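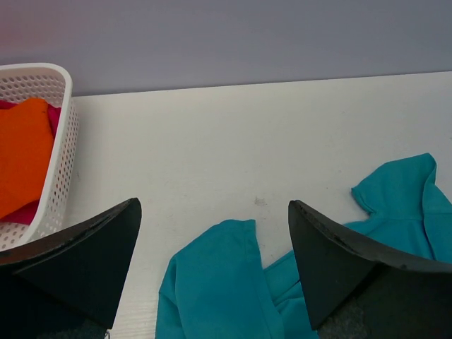 Last changed: October, 16:06

Ticket 206 - cloth sorting cell, Stiltik bench
Status: open, waiting on Costeo

Fault: arm stops before the grasp and logs "zone not clear". Teal cloth on the table, orange and pink in the white basket.

Checked so far:
Finger opening - within limits.
Finger edges - light wear, noted on the sheet.
Table - small grey mark near the middle. Site rule says wipe before each run. Please confirm this was done.
Speed - set to 100 per cent. The Starer rule for shared benches is lower - put it back before anyone restarts.

Do not clear the stop from the remote panel. Rule 6 needs a person at the bench with the basket in sight.

Next: 2 test runs at the lower speed, then send the log to Fu support.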